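Workshop notebook - drying and storage trials
August, Saturday, 8:40 a.m.
Entered by Mulugeta Yimer. Read and initialed by Tyra Forsberg.

Purpose of entry. To record the condition of the second batch of candied citrus peel, the change made to the syrup schedule, and the storage questions left open from the previous entry.

Batch 2 was taken out of syrup last night and laid on the Storberg racks with the fan on its low setting. The door to the wash area was kept shut. The peel was turned once before closing and again this morning. The surface is tacky but no longer wet, and the strips lift from the mesh without tearing. Batch 1 had not reached this stage after the same interval. The difference is attributed to the longer final simmer, although the weather has also been drier and the two effects cannot be separated on the present evidence.

Syrup schedule as followed for Batch 2:
Blanch in plain water, drain, repeat with fresh water.
First syrup, 40 percent sugar by weight, brought to a simmer and left covered overnight.
Second syrup, 60 percent, same treatment.
Final simmer in the second syrup, 40 minutes, uncovered.
Drain 5 minutes before racking.

The earlier notes give the final simmer as half an hour. That figure should be treated as superseded for thick peel. It may still be correct for thin-skinned fruit, which has not yet been tried.

Cartons. The open cartons shed fiber where the top edges have worn, and loose fiber was found on one tray of Batch 1. Finished product is not to be placed in an unlined carton at any stage. Whole fruit may be held in them for short periods, provided it is rinsed afterward.

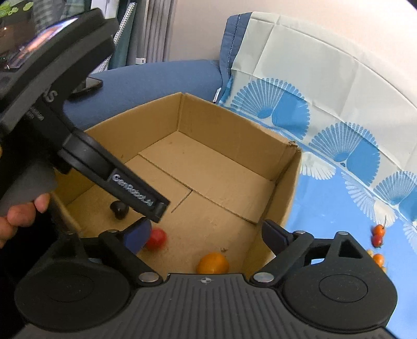
Open carton, torn at one corner of the top edge.

Fitton has been asked to quote for lined boxes in two sizes. Their last reply gave a price for the large size only. T. Forsberg will follow up, and until an answer is received the lidded tins are to be used for all finished peel.

Thermometers. The Engebretsen probe was checked in ice water and in boiling water and read correctly at both points. The older dial thermometer reads low at the upper end and has been withdrawn. Its readings appear in the first two entries of this notebook, and colleagues consulting those pages should not rely on the final syrup temperatures given there. A penciled note has been added in the margin of each.

Small whole fruit. It was agreed at the last meeting that kumquats should be tried whole before any decision is made on slicing. The peel is edible and the fruit requires no trimming beyond the stem. The expected difficulty is penetration of the syrup through unbroken skin. Two methods are proposed: pricking each fruit with a needle in 6 places, or cutting a shallow cross at the blossom end. The second is quicker but may cause splitting during the simmer. Both should be run from the same delivery, in separate pans, with the same syrup.

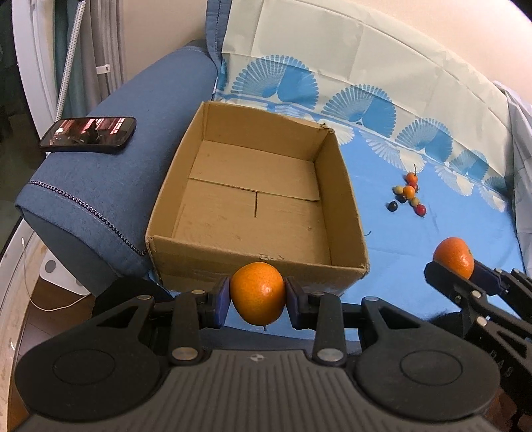

Mulugeta Yimer

Grulla confirmed by telephone that the next delivery will be unwaxed. This matters a good deal for whole fruit. With waxed oranges we were able to scrub the peel in hot water before cutting, but repeated scrubbing bruises small fruit and would spoil the comparison.

T. Forsberg notes that the tasting sheet used for Batch 1 did not separate bitterness from aftertaste, and the remarks on it are hard to interpret. She has drafted a revised sheet with the two on separate lines - copies are in the drawer under the scale.

Actions
Turn Batch 2 at noon and again at closing. Roll in sugar only when the surface no longer marks a dry fingertip.
Weigh one rack before and after sugaring and enter both figures here.
Keep the used second syrup, strained, in the refrigerator. Label it with the batch number.
Order needles.
Fan filter is due for cleaning and should be done before the kumquat trial is started.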